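Geum Starter: simulator and grasping pack, reviewed from a buyer's point of view
Speaker notes, afternoon session

Slide 1. Title

Say what the talk covers: the Geum Starter pack from Hokov, the simulated side only. The hardware arm gets one slide near the end. Slides go up on the workshop page after the break.

State the interest up front. We paid for our licence. Hokov answered support questions but has not seen these notes.

Slide 2. What is in the pack

Geum Starter is sold as three things on one licence. A simulator, a library of household objects, and a grasp planner called Ciment. The planner can be swapped out. The simulator can't, or not without losing the scoring tools.

The object library is the reason most people in this room would look at it. Kitchen and bathroom items, each with a mesh for drawing, a simpler mesh for contact, and a mass. Surfaces are chosen separately: plain, tiled, marble, wood.

Mention that the contact mesh is what matters. Several cheaper kits ship the drawing mesh only and leave the rest to the customer.

Slide 3. How we tested

Fixed budget of 500 attempts, split evenly over the objects we chose. Same gripper throughout, two flat parallel fingers. Start poses random within a square in front of the gripper. An attempt counts as good if the object is lifted and held for 4 seconds of simulated time. No partial marks.

Run on one desktop machine with a single graphics card. Nothing exotic. If someone asks for the settings file, it is in the folder with the slides.

Slide 4. Why awkward shapes

Boxes and cans tell you very little about a planner. Every product on the market picks up a can. We went for objects with a heavy end and a thin end, or with a surface that gives a poor contact: hairbrush, ladle, spray bottle, a mug lying on its side.

The hairbrush turned out to be the most useful of these. The head is wide and most of the mass sits there. The handle is the obvious place to grip, and in this model it is short and rounded, so flat fingers have very little to press on. A planner that ranks grasps by finger clearance alone will pick the handle every time. One that also looks at the centre of mass should move up towards the neck. 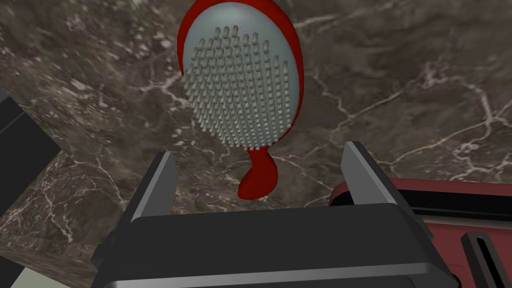 Hairbrush on the marble surface, handle towards the open fingers. Simulator view.

Leave the slide up while going through the next part. Point out the gap between the fingers and where the handle sits relative to it. Point out the bristles too, because they come back on slide 6. They are drawn in detail, row by row, and it is easy to assume that the contact model has the same detail.

Slide 5. Results, default planner

Ciment with factory settings did well on the mug and the bottle. On the brush it did badly. The usual failure was a clean close on the handle, a lift, and then the head swinging down and the handle rolling out of the fingers. Very few outright misses. Finding the object is fine, choosing where to hold it is the weak part.

Changing one setting helped more than anything else we tried. There is a weight for distance from the centre of mass, and it ships at zero. Turned up, the planner moves its grasp to the neck and the brush success rate goes to 80 per cent. The manual lists the setting in an appendix with no comment. We asked Hokov why it is off by default. The answer was planning time, which does go up, though for our work the delay was acceptable.

Note for speaker: don't read the table aloud. Give the brush row and move on.

Slide 6. What the simulator gets wrong

Bristles. In contact terms the pad and bristles are one solid lump with one friction value. Press a finger against them and nothing bends. For a handle or neck grasp this makes no difference. For a grasp across the head it makes the result meaningless, and we left those attempts out of the table.

Surface texture. The marble is a picture on a flat plane. Friction is the same as on the plain surface unless you set it yourself. The veining is still worth having if you are training a detector, as the background is mottled enough to give a poor one some trouble.

Reflections. Shiny plastic gets highlights, but they are softer than what our own camera gives on real glossy items. Detector scores from the simulator should be read as a best case.

Slide 7. The competition, briefly

The only other pack we ran to the end was Castisitz. Faster to install, better documentation, smaller object library. Its scoring tool lets you write your own pass rule, where Geum gives a fixed list of 2. If your objects are all simple, Castisitz is the easier purchase. It has no brush, and the ladle has a contact mesh so coarse that the bowl is filled in.

Don't spend more than a minute on this slide.

Slide 8. The arm

Hokov sells an arm and gripper to match the simulated one. We had it on loan in November, too short a time for a proper comparison. The geometry of the fingers matches the model closely. Finger force does not: the real gripper closes harder than the default value in the simulator. Measure it and type the number in before trusting any transfer result.

Slide 9. Would we renew

Yes for the simulator and library. Undecided on Ciment, which we would keep as a baseline with the mass setting turned on. The licence is per machine, so check this with purchasing before anyone installs it on a shared cluster.

Open requests with Hokov: soft contact for bristles and sponges, friction values tied to surface type, and a changelog for the object library, where meshes have been replaced between versions without notice.

Questions

Likely to be asked: can you import your own objects. Yes, but the contact mesh has to be made by hand, and the tool supplied for this crashes on open surfaces. Close the holes first in whatever mesh editor you already use.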